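Changes to locker arrangements at the Skyrme building

Members and staff who use the changing area at Skyrme are asked to note the following arrangements, which come into force in September. They replace the guidance printed in the spring newsletter and apply to all day lockers in the building, including those previously let by the term.

Demand for lockers has grown steadily with the opening of the Perkura studio and the extended evening timetable. At the same time, a number of lockers have remained shut for weeks on end with belongings inside them, and the front office has received frequent complaints from people arriving for the early session who could find nowhere to leave a coat or a bag. The management board considered the matter at its summer meeting and agreed that every locker in the changing area should return to daily use.

From September, therefore, lockers will be available on a first come, first served basis and must be emptied by the end of the day. The term rental scheme will close. Those who have paid in advance will receive a refund for the unused part of the term, and should apply in writing to the front office with their receipt. Refunds will be made within 14 working days.

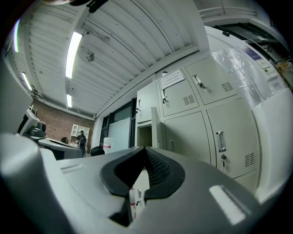 Keys are the most common cause of difficulty, and users are reminded of the correct procedure. A locker which is free for use should have its key in the lock, under the handle, as with the large lower locker on the right and the two upper ones fitted with keys. The key should be removed once the door is closed, kept by the user throughout the visit, and returned to the same lock on leaving. Doors should be pushed to when a locker has been emptied. A door left standing open, like the one beneath the narrow upper locker, is a hazard to people bending down beside it, particularly when the changing area is busy.

Keys must not be taken off the premises. The replacement of a lost key, including the fitting of a new lock where this is required, will be charged at £21. Anyone who finds that they have gone home with a key is asked to telephone the front office as soon as possible and to return it by Friday of the same week, in which case no charge will be made.

Lockers found locked after closing time will be opened by two members of staff together. The contents will be listed, placed in a sealed bag and held at the front office for 4 weeks. Food, drink and damp towels will be disposed of on the day they are found. Items not collected within the period will be passed to the Skorneo charity shop, with the exception of bank cards, telephones and identity documents, for which separate arrangements apply.

Users are asked not to attach stickers, labels or tape to the doors. Notices in the changing area are put up by the front office only and should be left in place.

The locks will be serviced before the new arrangements begin. The work will be carried out by Filtimow, and parts of the changing area will be closed in turn while it takes place. Anyone with belongings in a rented locker should remove them before the end of August. Larger items, including sports bags which do not fit the upper lockers, may be left at the front office during opening hours on payment of a 50p fee.

Enquiries about refunds, lost keys or stored property should be made in person at the front office or by letter. Requests for an accessible locker at a suitable height may be made at any time and will be given priority.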